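Washing Up by Hand in a Double Sink (and Getting the Plates Properly Dry)
By Fatos Atanasov
Filed under: Kitchen basics

I grew up in a house with one basin and a tea towel, so when we moved into unit 207 at the Mitura and I found myself with two basins side by side, I was thrilled and then completely hopeless with them. For months I filled both with water, one soapy and one clean, and stacked the wet dishes on the counter in a puddle. It was my neighbour Theerawat Paisan who came over for supper one Wednesday, watched me mop the countertop for the second time, and very kindly asked whether I'd ever thought of putting the rack in the sink.

I had not! So what follows is mostly his method, with a few habits of my own that have crept in over the years. It suits a household of two or three people who cook most nights. If you have a big family you'll want to do it in a couple of rounds, and I'll say a bit about that further down.

What you'll want nearby

A dish rack that fits inside the smaller basin
Dish soap, the ordinary kind
A soft sponge and a brush with a handle
A scraper (an old plastic card does very well)
Two cloths, one for damp wiping and one kept strictly dry
A clean tea towel for the stragglers

Before you buy a rack, measure the basin across the inside, at the bottom as well as the top. Most sinks narrow a little as they go down, and I brought home a lovely rack from Arkum Housewares that sat up on the walls like a bridge and tipped every time I put a bowl in it. The one we have now has a plastic frame with steel rods across the bed, and I like it very much. Rods are easy to rinse, and a bit of spaghetti doesn't get wedged in them for a week.

Step 1. Clear and wipe before you run any water

I know this sounds like the wrong end of the job. But a wet hand on a dusty surface leaves a print, and you'll be in and out of that corner with wet hands for the next little while. So I go along everything within splashing distance first, with the cloth just barely damp, and then once more with the dry one.

Light countertops are forgiving. Dark, matte things are another matter entirely, and they're the ones I spend the time on. Follow the curve, if there is one, in one long stroke from side to side, and turn the cloth over before the next stroke. Little circles look busy and leave cloudy patches. Anything shiny, like a metal rim or the neck of the faucet, I leave for the dry cloth only.
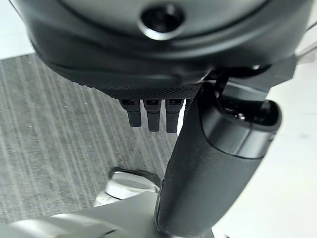 Smooth charcoal grey with a bright silver rim around the opening.

For ridges and seams, wrap the cloth over one fingertip and run it along the groove. Where there's mesh or a fine perforated strip I use a soft dry brush and keep the damp cloth well away. I've an old pastry brush from the Rana market that lives in the drawer for this and has never been near an egg since. And if the thing plugs in, unplug it before you get anywhere close with a damp cloth, please.

Step 2. Scrape and sort

Scrape everything into the compost before it goes near the sink. Be thorough about rice, which swells up and sits on the drain looking pleased with itself. Then sort into the order you're going to wash: glasses, cutlery, plates, bowls, and last of all the pots and anything greasy.

I make the piles on the counter beside the big basin. If there's a really stubborn pot, put a squirt of soap and some hot water in it now and set it on the cold stove. By the time you reach it, most of the work will have been done for you.

Step 3. Set the rack in the smaller basin

The small basin is for rinsing and draining, and the big one is for washing. Set the rack down into the small one and give it a gentle push from each corner. It should sit steady. It should also sit a little above the floor of the basin, and the drain underneath should be open, or you'll come back later to find your plates standing in a cold bath.

Check that the faucet swings far enough to reach both sides, too. Ours is a tall gooseneck and it'll go from one to the other with a nudge of the wrist. If yours is short, you may find it easier to rinse over the washing side and hand the dish across afterward.

Step 4. Wash

Put the plug in the big basin and run the water as hot as your hands will stand. Soap goes in early, under the stream. You don't need a great deal of water, a hand's depth or a bit more, and you can always top it up.

Glasses first, one at a time, and never leave one lying under the suds where you can't see it. I have a small scar on my thumb from our housewarming that will back me up on this. Then cutlery by the handful, then the plates. For a plate I go round the face with the sponge, then round the rim, then flip it and do the back, which people do forget. The underside of a plate picks up whatever was on the plate beneath it in the stack.

Change the water when it goes grey or when you can't feel the soap any longer. With us that's usually just before the pots.

Step 5. Rinse and stand the plates up

Rinse each plate under running water, front and back, tilting it so the water sheets off toward the drain. Then lower it into the rack on its edge. Upright is what you're after. A plate that leans flat against its neighbour will hold a film of water between the two and still be wet at breakfast.
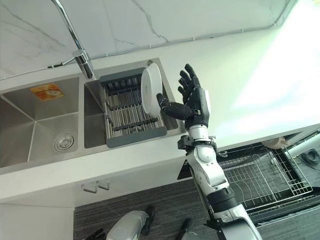 Start at one end of the rack and work along, biggest plates first, with all the faces pointing the same way. Leave a gap between each if you've got the space for it. Bowls can go after the plates, tipped forward so the hollow faces down. Mugs I put in upside down but on a slant, propped on a bowl if need be, so that the little dip on the bottom doesn't turn into a pond.

If you run out of room, stop. It's very tempting to start balancing things (my husband builds towers, and I've given up discussing it), but you'll do better to let the first lot drain while you have a cup of tea, put it away, and carry on with the second lot. That's what I do when we've had company.

Step 6. Leave it alone for a while

Air drying takes up to 40 minutes in our kitchen, with the window open a crack. In January, with everything shut tight, it's a good deal longer and I usually lose patience. When I do, I take the clean tea towel and dry the rims and the bottoms only, which are the parts that stay wet.

Please don't use the counter cloth for this. I keep my tea towels on a hook by the door and the counter cloths folded at the sink so that even a tired person at eleven at night picks up the right one.

Step 7. Finish the sink itself

Let the washing water out and pick whatever has collected off the drain cover. Rub the basin down with the sponge and a drop of soap, going along with the brushed lines of the steel if you can see them, and pay some attention to the creases in the corners. Rinse, then dry with a cloth. If your sink still has its maker's sticker on the inside wall and you'd like it gone, warm soapy water and a bit of cooking oil left on overnight will loosen most of them.

Once the dishes are put away, lift out the rack and rinse the basin under it as well. Once a week I give the rack a proper scrub with the handled brush, especially the notches in the end bars where the rods go in. You'd be surprised what gathers in there.

A few odds and ends

Wooden spoons don't go in the rack with the plates in our house. I stand them in a jar, handle down.

If your water is hard, you may find white spots on the glasses. A splash of plain vinegar in a final rinse sorts that out, and the smell is gone by the time they're dry.

Sharp knives get washed, dried and put away on their own, right then and there.

Several of you have asked where the brush with the long handle came from. It was the little hardware shop on Nevitz Street, second aisle, bottom shelf, and the last time I was in they still had a bucket of them.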